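Notebook, bench 2
September, started 08:40
Subject: Plika sorting package, trial license, flower task

Continuing the Plika evaluation. Package as delivered is the policy runtime, the two-arm calibration routine and the task editor. Our own arms and table. The vendor quotes support for "thin, deformable and tangled stock", so the task stays on artificial stems: red roses and blue hydrangeas, one kind to each side of the table, loose leaf sprigs left where they lie as distractors.

Calibration took two passes. The first one rejected the right arm with error 211 (hand-eye residual over limit). Reseated the camera bracket, reran, accepted. The manual lists 211 under network faults, so the manual is for an older build. Noted for the report.

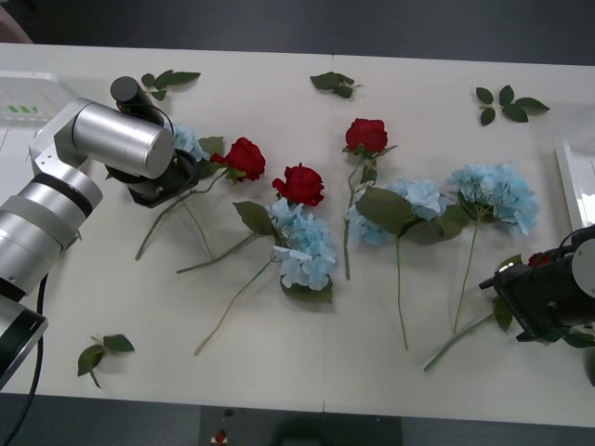 Runtime was set to the default speed profile. With both arms enabled the planner gives priority to whichever arm has the shorter path, and the other one waits outside a keep-out volume. The volume is a plain box and is oversized. Changed the half-width from 137 mm to 72 mm in the config, after which the waiting arm held closer in and cycle time came down. Did not go lower. The config file does not validate units, so check that the value is in mm before saving.

Grasp point selection: the package picks on the stem and ignores the bloom, with an option for bloom grasp. Stem grasp is the right default for this stock. Bloom grasp on the hydrangeas compresses the head and the release is poor. Left it off.

Softić plug-in for gripper force was installed at 10:15. It replaces the stock close command with a ramp. License is separate and priced per arm, which the Plika quote does not mention.

To do on the plug-in:
1. Confirm ramp parameters survive a restart. They do not. Workaround is a startup script.
2. Check that a held stem stays held when the other arm is moving. Watch the lower end of the stem, it swings before it slips. 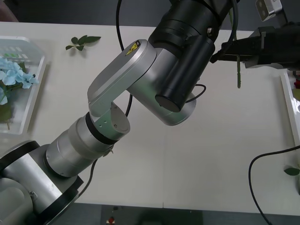
3. Log file rotation. Default cap is 983 entries, then it overwrites with no warning. Raise before any long run.

Layouts

Reset by hand between runs. Tried a fixed layout first, then free placement with stems pointing toward the near edge. Free placement is closer to what Cirkby want on their line, so the fixed results are for regression only. Blooms are allowed to overlap. A rose on top of a hydrangea is a legal start state and should be kept in the set, as the segmenter tends to merge the two and return one stem.
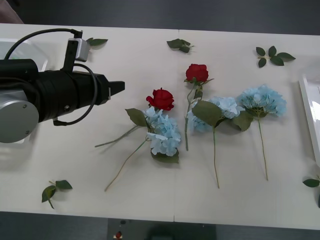

Merged detections are the main weak point so far. Lowering the split threshold helps on red against blue and does nothing for two hydrangeas with petals touching. Vendor suggests retraining with our own images. That is a paid service and the turnaround they quote is too long for this trial. Bomon's package has a manual split tool in the editor, worth comparing if we get the loan unit.

Leaf sprigs: false picks happen, mostly on sprigs close to a stem end. The ignore list works by class, and the class has to be created first in a different menu from the one where it is used.

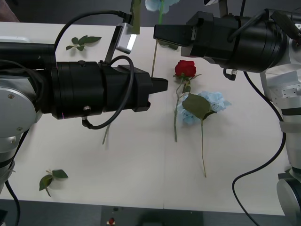
Arm-to-arm clearance needs its own test before we sign off on the 72 mm value. The worst case is both grippers extended toward each other over the table, and the planner treats the wrist camera and its cabling as part of a cylinder around the tool. The left arm's cable loop rises over the top of the gripper body and comes back underneath, so the cylinder has to be sized for the loop. Default tool model does not include it. Added 40 mm to the tool radius as a stopgap, to be replaced with a measured value. The same applies to the right arm, where a long cable drops from under the gripper and runs down the side of the table.

Open items for the report: manual out of date, no unit check, Softić cost, merged detections on hydrangeas, tool model. Ask vendor whether the keep-out volume can be set per arm. Leave the runtime on the current build until they answer.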